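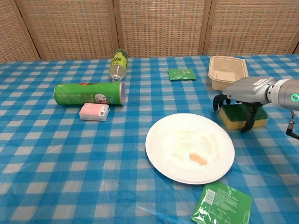
Figure 1. Checked tablecloth, with a cylindrical snack can lying on its side.

Unit 4: Describing repeating patterns
Course notes, Textile Basics, Salbridge evening program
Prepared by Aurelio Aguirre

Before this unit, please read again your notes on warp and weft. We will use both words all evening and I will not stop to define them.

4.1 What is a repeat
A repeat is the smallest part of a pattern which you can copy across the cloth, and down the cloth, to get the whole design. Students often choose a part that is too large. If you can still divide your part and build the same cloth from one piece of it, the part was not the repeat.

4.2 Gingham
Gingham is a plain weave. The colour is in the yarn before weaving, so the two faces of the cloth look the same. Bands of coloured yarn and white yarn follow one another in the warp, and again in the weft. Where colour crosses colour, we get the full shade. Where colour crosses white, we get the pale shade. Where white crosses white, the square stays white. So a cloth with three tones may need only two yarns - many people find this hard to believe until they look with a magnifying glass.

The repeat of an even gingham is one coloured band and one white band in each direction. It holds one dark square, two pale squares and one white square.

4.3 Exercise at the loom sheet
Take the squared paper from the Galbraith folder. Draw a warp of 62 ends, starting with a coloured band. Keep all bands the same width, and mark where the last band is not complete. Ramiro Miranda will go around the tables to check the first row before you continue. Use pencil.

4.4 Printed checks
A printed check can copy gingham very well. Turn the cloth over. If the back is much paler than the front, it was probably printed. Look also at the edges of the squares: in woven cloth they follow the yarns exactly, but in print they may drift a little across them.

4.5 Reading
Nuria Carrasco's handout on the Cemenwood mill, pages 2 to 9. The table of yarn counts on the last page has a mistake: the figure for the fine warp should be 495 and the heading should say "metres". The corrected copy will be ready in August.

Next unit: stripes, and how to centre them on a cushion cover. Bring scissors and one old shirt.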